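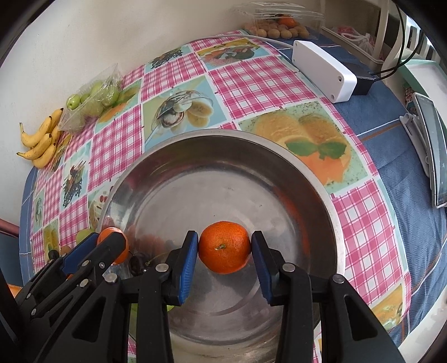

Step 1: Start with fruit and a basin

When Molau brought grippers onto our packing floor, everybody wanted to go straight to full crates. Start smaller! Put mandarins in a wide steel basin and pick up one at a time, with the pads on either side of the fruit. You'll get a feel for the squeeze surprisingly fast.

Step 2: Work in pairs

Two people, one gripper each, same basin. Call out which piece you're going for. Alun Morris and I did 40 picks this way before lunch and were grinning by the end of it - it's oddly addictive.

Step 3: Write down what changes in your job

At our place, the sorting line now needs 3 people per shift, and the others have moved to checking and training. Lamai Srisuk spent years lifting crates and now teaches new starters how to grip soft fruit. She loves it (her shoulders do too).

Step 4: Keep a shared log

Note every drop and every bruise, with initials. Ours had 1739 entries by August, and we read through the worst ones together at shift change. Leave the pen on a string.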